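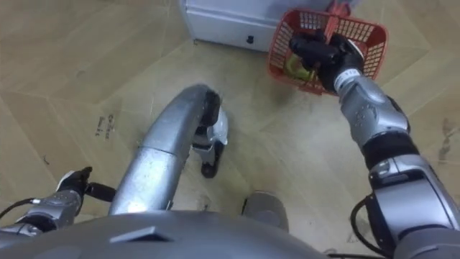
*Basket task, view from the robot's head. Right hand on the basket handle, banana inside.*

# Basket carry, Dulis stockroom

This folder holds head-camera stills, shift notes and a staff survey from the basket carry work at Dulis. It goes with the Trilora workplace report, which covers the whole building. If you only want the survey, skip to `survey/`.

Last updated 10/22/18 by Xiaoyan Shao.

## What the job was before

Stockroom staff picked small orders into red hand baskets and walked them to the packing benches. On a busy shift one person could carry 400 baskets. Most of the complaints in the old injury book are about bending to the floor and lifting back up to cabinet height, and the rest are about wrists.

The humanoid now does part of the lifting. People still pick the goods, check them and pack them. Zacharias wrote the arm control and Pasari looks after the hands and cabling.

## What's in the folder

| Path | Contents |
|---|---|
| `stills/` | Head-camera stills |
| `notes/` | Shift notes, typed up from paper |
| `survey/` | Staff survey, 20 responses |
| `roster/` | Rosters before and after, names removed |

The typed notes keep the original spelling. Three pages from September were too faded to read and were left out.

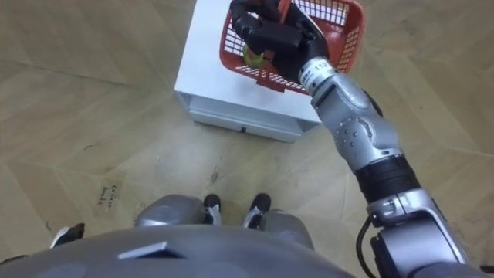

*Basket held over the white cabinet, right hand on the rim.*

## What changed for staff

- 14 of the 20 people who answered said their back or shoulders felt better at the end of a shift.
- Walking went down. Standing in one spot went up, and several people didn't like that.
- The early start was dropped from the roster. Some casuals lost hours because of it, and the survey comments on this are blunt.
- 3 people moved from carrying to supervising the robot. They were trained on site and their pay grade was reviewed afterwards.
- Talking between the stockroom and packing dropped off. Darlene MacPherson, the packing lead, asked for a short handover at the start of each shift and it has stayed.

## Labelling

Each still gets one line in `stills/labels.csv`: which hand is on the basket, whether the grip is on the handle or the rim, and what can be seen inside. If an item is partly covered by the fingers or the mesh, label it `unsure`. Don't guess from the order sheet.

Colour names are lower case. Use `grey`, not `gray`, or the sort script will split them.

## Known gaps

The survey was voluntary and night shift is under-represented. There is no injury data for the new roster yet. The stills don't record weight, so they can't be used to compare loads.

Corrections go to Xiaoyan. Questions about rosters or the handover go to Darlene.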